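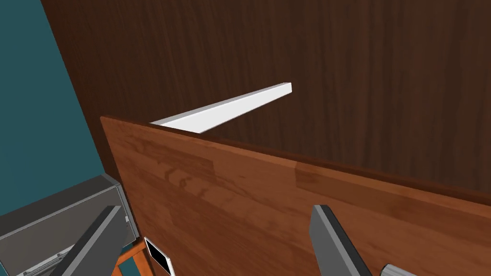 Fórum > Trabalho e Emprego > Estrangeiros, contratos e autorizações

Renovação da autorização de trabalho quando a empresa muda de nome

mare_alta
8/21/20

Boas a todos, sou leitora antiga mas escrevo pouco, por isso desculpem se já houve tópico igual (procurei e só encontrei coisas de mudança de patrão mesmo, que acho que é diferente).

A situação é esta: o meu marido, Chiến Bạch, trabalha no armazém da Fotier desde que chegou. Em maio a Fotier foi comprada pela Tokevel. Recebeu uma carta a dizer que "todas as condições se mantêm", assinou um papel a confirmar que tinha recebido a carta e pronto, continuou a ir para o mesmo sítio, mesmo turno, mesmo chefe. Só que a autorização dele está a chegar ao fim e nos documentos aparece Fotier por todo o lado, enquanto os recibos já vêm com Tokevel!

Liguei para os recursos humanos e disseram-me que não era preciso fazer nada. Liguei outra vez no dia seguinte, atendeu outra pessoa e disse que ele tinha de levar contrato novo. Alguém passou por isto?

pedro_do_turno

Passei, não na Fotier mas parecido. Levei os recibos todos e a declaração da empresa e não me pediram mais nada. Se o contrato passou de uma empresa para a outra é o mesmo contrato, a antiguidade conta e tudo. Eu não me preocupava.

clw_33

Discordo do Pedro, e desculpa lá ser chato. Chamo-me Chin-lung Wei, trabalhei 2 anos na Yuen e quando mudaram a firma também me disseram "não é preciso nada". Fui renovar e mandaram-me para trás por o nome do empregador não bater certo com o que lá tinham. Perdi a marcação e tive de arranjar outra. O contrato pode ser o mesmo para o tribunal, mas quem está ao balcão quer ver um papel que ligue um nome ao outro.

O que me resolveu foi uma declaração assinada pela empresa nova a dizer: fulano trabalha aqui, vem da empresa tal, entrou na data tal, mantém categoria e ordenado. Uma página só.

pedro_do_turno

Mas isso foi o que eu disse, levei a declaração da empresa.

clw_33

Disseste para não se preocupar :) A declaração tens de a pedir, a eles não lhes ocorre sozinhos.

tia_lurdes

Olá querida, entendo-te tão bem! O meu genro andou nisto com a Treroleck e o pior nem foi a autorização, foram os descontos. Houve um mês que ficou em branco, nem a empresa velha nem a nova o declararam, e ele só deu por isso quando foi pedir o histórico. Vejam isso antes de irem à marcação, peçam o histórico e confiram mês a mês a partir de maio. São coisas que se resolvem, mas com a data em cima é uma aflição.

E guardem a tal carta! O meu genro deitou a dele fora.

mare_alta

Obrigada a todos, a sério. A carta está guardada (sou eu que guardo tudo cá em casa). Dos descontos não me tinha lembrado, vou ver isso hoje à noite com ele.

Outra coisa: ofereceram-nos um "serviço de acompanhamento" para tratar da renovação, um escritório que um colega dele recomendou. Pedem 490 euros. Parece-me um exagero mas se for para não haver problemas...

pedro_do_turno

490 para preencher um formulário??? Nem pensar. Fiz tudo sozinho e o meu português escrito é o que se vê.

nortada

Pois eu paguei 289 e não me arrependo. Tinha um processo atrasado e um contrato mal feito, e a senhora tratou de tudo enquanto eu trabalhava. Cada um sabe da sua vida, Pedro, há quem não possa faltar ao trabalho para andar de balcão em balcão.

Agora, no caso do marido da mare_alta, parece tudo simples. Perguntem por escrito o que está incluído nos 490, se inclui as taxas ou se as taxas são por fora. A mim disseram logo, e quem não quer responder a isso é para fugir.

clw_33

Concordo com a nortada. E antes de pagar a alguém, vejam se há associação de imigrantes na vossa zona. A que me ajudou não levou nada, só era preciso esperar pelo dia de atendimento.

tia_lurdes

Os sindicatos também ajudam, mas normalmente só aos sócios.

mare_alta

Voltei com novidades! Conferimos os descontos e estão lá todos, uff. Mandei email aos recursos humanos da Tokevel com o texto quase igual ao que o clw_33 escreveu ali em cima, e responderam que podem demorar até 33 dias a passar a declaração. A marcação é antes disso! É normal tanto tempo para uma página?

pedro_do_turno

Normal não é. O Chiến que vá lá em pessoa à hora de almoço falar com o chefe dele. A minha apareceu na mesma tarde.

clw_33

Desta vez concordo com o Pedro. Mas responde também ao email com a data da marcação, para ficar escrito que eles sabiam. E se no dia ainda não houver declaração, levem a carta de maio, o contrato antigo e os recibos com os dois nomes.

mare_alta

Ele entra às duas, vai mais cedo e passa pelo escritório. Já lhe deixei a cópia da carta na mochila. Depois digo aqui como correu.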